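道具を買い替えるまえに、一晩だけ寝かせる話

うちの台所の引き出しには、皮むき器が三本入っています。いちばん古いのは結婚したときに母が持たせてくれたもので、刃のつけ根がぐらぐらします。二本目は引っ越し先の金物屋で買ったもの。三本目は去年の八月、夜中にスマホを眺めていて、気がついたら注文していました。Prarkardというところの、持ち手がやけに太いやつです。で、毎日使っているのはどれかというと、母のぐらぐらのやつなんですよね。

今日はこの「気がついたら注文していた」について、ちょっと言いたいことがあります。買い物そのものに文句があるわけじゃないんです。わたしは買い物が好きです(好きすぎるくらい)。ただ、最近の買い物はあまりに引っかかりがなくて、欲しいと思ってから手元に届くまでのあいだに、考える場所がどこにも残っていない。あの「カゴに入れる」という言い方だけは店先のままなのに、カゴの重さがないんです。

むかし、駅の反対側にあった文房具屋さんでは、ちょっといい万年筆を見せてもらうのに、まず奥から箱を出してもらわないといけませんでした。出してもらうと、なんとなく世間話をすることになる。インクは何色がいいとか、紙は何を使ってるのかとか。そのうちに「じゃあ、また来ます」と言って帰る。帰り道でずっとその万年筆のことを考えている。三日たってもまだ考えていたら、それはもう買っていい万年筆でした。忘れていたら、まあ、そういうことです。

あの店が閉まるまでにわたしが買った万年筆は二本だけで、二本とも今も使っています。いっぽう、ネットで買ったペンの数はもう数えたくありません。 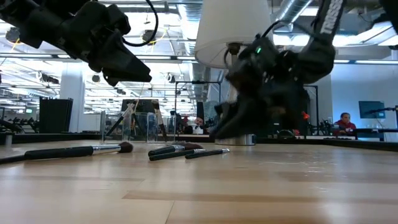 Olga Abreuからは、前回この話を少し書いたときにこんな便りが届きました。迷う時間がありがたいのは、近所に店があって、また来週も行ける人の話でしょう。わたしの町では子どもの上履きひとつ買うにもバスに四十分乗ります。夜中に注文できるようになって、はじめて昼間の自分の時間が戻ってきたんです、と。

これには参りました。ほんとうにそのとおりで、わたしは自分の駅前の話を、全員の駅前の話みたいに書いていたんですね。上履きなんて、迷う必要がまるでないものの代表です。サイズが合って、明日いるなら、今夜のうちに頼めばいい。そこに世間話はいりません。

だから言い直します。わたしが惜しいと思っているのは店の不便さのことではなくて、不便さにくっついてきた「寝かせる時間」のほうです。不便はなくなってくれてかまわない。バスの四十分を懐かしむつもりもありません。でも、寝かせる時間まで一緒に捨ててしまったのは、少しもったいなかったんじゃないかと思うのです。

それで、この半年ほど、わたしは自分に決まりをひとつ作っています。急がないものは、欲しいと思った日には買わない。台所の壁にカレンダーの裏紙を貼ってあって、そこに品名と値段を書いておくだけ。書いたらもうおしまいで、その日は画面を閉じます。翌朝、コーヒーをいれながら見て、まだ欲しければ買う。たったこれだけなのに、朝になると字面がもう他人の買い物みたいに見えるものがあって、おかしいですよ。

たとえばGamthorpeの卓上ほうき、995円。夜のわたしは、これさえあれば消しゴムのかすと縁が切れると信じていました。朝のわたしは、手で払えばいいじゃないかと言いました。Lavbridgeのノート、424円。これは朝になっても欲しかったので買いました。いま下書きに使っていて、とても書きやすいです。Pietrzakの折りたたみの踏み台は、二晩たっても三晩たってもまだ欲しくて、ついに買って、毎日乗っています。棚の上の土鍋に手が届くようになったんですよ! こういうものは堂々と買えばいいんです。

面白いのは、値段と迷いがあまり関係ないことでした。わたしはずっと、高いものだけ慎重に選べばいいと思っていたんです。でも裏紙を見返すと、線を引いて消してあるのは千円以下のものばかり。安いから考えない、考えないから増える。うちの引き出しが閉まらなくなったのは、大きな買い物のせいじゃなくて、ちいさい「まあいいか」が積もったせいでした。

夫はこの裏紙を「反省文」と呼んでいます。失礼な。でも先週こっそり見たら、いちばん下に夫の字で「くつした 600円」と書いてありました。靴下は寝かせなくていいから買いなさい、穴があいてるんだから、と言っておきました。 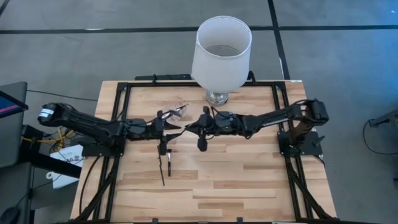
木目の天板と、黒い枠

もちろん、限定だとか残りわずかだとか言われると、この決まりはたちまち揺らぎます。あの手の文句はほんとうによくできていて、読んだとたんに、それまで存在も知らなかったものを失う気分になるんです。わたしも一度、柄つきの茶こしで負けました。夜の十一時すぎ、残り一点の表示を見て、裏紙のことなど思い出しもしなかった。翌週にはまた普通に売っていましたけどね。

売る側を責めたいわけでもないんです。商売ですから、早く決めてもらいたいに決まっています。ただ、もし注文の画面に「明日の朝もういちど聞く」というボタンがあったら、わたしは喜んで押します。そういうお店があったら、たぶんそこで長く買い物をすると思う。文房具屋のおじさんだって、「また来ます」と言って帰るわたしを一度も引きとめませんでしたが、結局わたしはあの店に二十年通ったんですから。

Olgaさんには返事を書きました。上履きの件は全面的に降参します、と。それから、もしよかったら、上履きじゃないものを買うときにだけ一晩試してみませんか、とも書きました。押しつけがましかったかなと思って、送るまえに一晩寝かせたら、朝になってもまだそう書きたかったので、そのまま出しました。

さて、今夜の裏紙には「皮むき器の刃のつけ根を直せる店」と書いてあります。品名でも値段でもないけれど、欲しいものには違いないので。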